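Should a School Buy a Robot?

Picture a shop in Letura that fixes old computers. The owner wants a robot arm. An ad says it will "pay for itself." Will it? Let's check before anyone spends a dime.

The first thing to know is that the price on the ad is only part of the cost. The arm needs a gripper, a strong table to hold it, and a person who knows how to set it up. Then come spare parts. It's like a puppy: the puppy might be free, but the food isn't.

The next question is what the robot will do all day. Computer parts are small and packed close together, and some of them bend or break easily. A person can feel when something is stuck. Many robots can't, unless you pay extra.

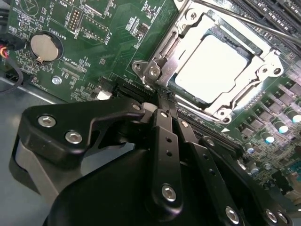

A black gripper reaches toward the processor socket on a green computer board. The metal frame around the processor is open.

Suppose the shop fixes 12 computers a week. A seller called Vesano says its arm can do 70. Sounds great! But where would the other computers come from? A fast robot with no work is just a very expensive coat rack.

Ads love the word "can." Ask what the robot did last August, in a real shop, with real dusty computers. If the seller changes the subject, keep your money in your pocket.

Try this at home: pick a chore. Write down what a robot for it would cost, then add repairs, power and the time you'd spend helping it. Would you still buy one?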